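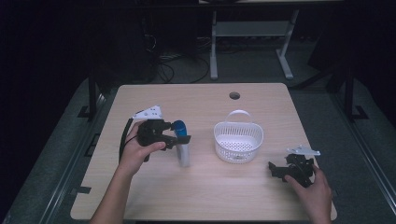 The Atcombe Robotics Club spent this term on a single project, which we called Jukitby. The task is to pick up household items and put them in a basket, using two grippers that work together. Before a program can do any of it, a person has to do it by hand, over and over, so the practice table gets a lot of use. In this run the left gripper has its fingers on either side of the white bottle, just under the blue cap, and the basket is still empty. The right gripper is held low on the other side of the basket.

Students worked in teams of three, and everyone took a turn on the grippers. By the end of term the club had recorded 1156 runs. Team Movholm did the most of any group and also wrote the labelling guide the other teams now use.

Bottles were harder than we expected. A tall, narrow one tips if the fingers close off-centre, and a tipped bottle means starting the run again. Most teams learned to come in slowly from the side, grip high, and lift straight up before moving across -- the fast approach looked good but cost time overall.

The basket gave us a different problem. With a light one, a bump on the rim can shift it across the table, so the second hand stays close by.

Urmas Sepp runs the club and organised the training sessions, which started in August with six students and finished with eight. Abubakar, our sorting program, is the next job. It will be trained on the runs from this table and tested on items it hasn't seen.

New members are welcome. No programming experience is needed, but please wear closed shoes in the workshop.

Page updated January 15, 2026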